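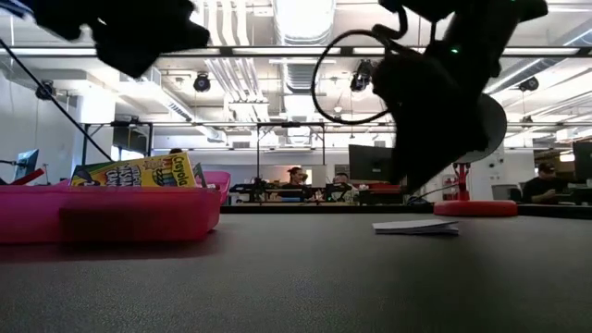 Programs > Shared Workspaces > Progress Reports

Print this page | E-mail this page

Hastatar Desk Supplies Project: Progress Report, February

Prepared by Ekrem Kahraman for Muammer Öztürkmen, Tatell

1. Purpose of this report

This report covers the second reporting period of the Hastatar project. The project is paid for by Tatell and run from the open-plan lab at Pivine. Its aim is to set up a standard kit of small stationery for shared work tables, to define how the kit is stored, and to measure how long it takes to return a table to its starting state after use.

2. Work completed

The item list was frozen at the beginning of the period. It covers writing tools, paper goods, boxed markers, a calculator and containers. Items that duplicated one another in size and function were taken off the list. The Duman order was received in full and checked against the packing slip. Two lines had been substituted by the supplier, and both substitutions were accepted.

Storage is now based on pink plastic containers in two forms. The shallow tray takes boxed goods, which are stored upright so that the printed face can be read from a seated position. The lidded pencil case takes single items. Translucent plastic was specified for both, so that contents can be checked without opening or lifting anything.

Paper goods proved harder to place. Thin pads and folded sheets slide under other items and are missed at clearing. The current rule is that paper stays flat on the table surface until all containers are filled, and is then collected last as one stack.

Labels and printed sheets were reviewed in the same period. Sheets with a repeated pattern give no clear top or bottom, and users placed them at whatever angle they picked them up.

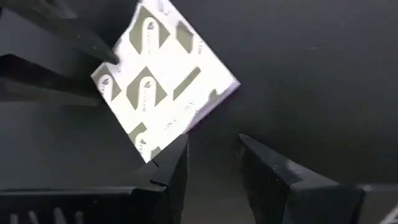
The storage guide has been changed accordingly. It no longer asks for a set orientation on square sheets and asks only that the edges be aligned with the stack. Clearing time for paper fell slightly after the change, but the sample is small and the result should be read with caution.

3. Table surface

The dark work surface was kept. Bright items such as the calculator and the pencil case are found quickly against it. Dark pencils and pens are found last and account for most of the items left behind. Replacing the dark pencils with a lighter color would cost little and is proposed for the next period.

The wooden border is useful as a visual limit. Users treat it as the edge of the working area and tend to stop placing items there. Long-handled items are the exception. They do not fit inside the border in most positions and have no container of their own.
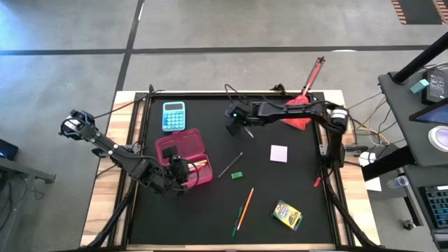 Work table during the storage trial, with the pencil case open and the calculator above it.

4. Budget

Spending in the period came to $2,969, covering the Duman order, replacement containers and printing of the guide. No transfer between budget lines is requested.

5. Open issues

Storage for long-handled items is unresolved. A wall hook and a floor bin have been considered. The hook is preferred on grounds of space, but requires permission from Pivine building services. The request has been filed and no reply has been received.

The hinge on the lidded pencil case is a possible weak point. Three spare cases are held in stock, and hinge condition will be logged at each monthly check.

6. Next period

Clearing trials will continue for eight weeks with the revised guide. The lighter pencils will be introduced at the halfway point so that results before and after can be compared. Item counts and clearing times will be sent to Tatell with the next report, together with the hinge log.

Share (3) | Comments (2)

Print this page | E-mail this page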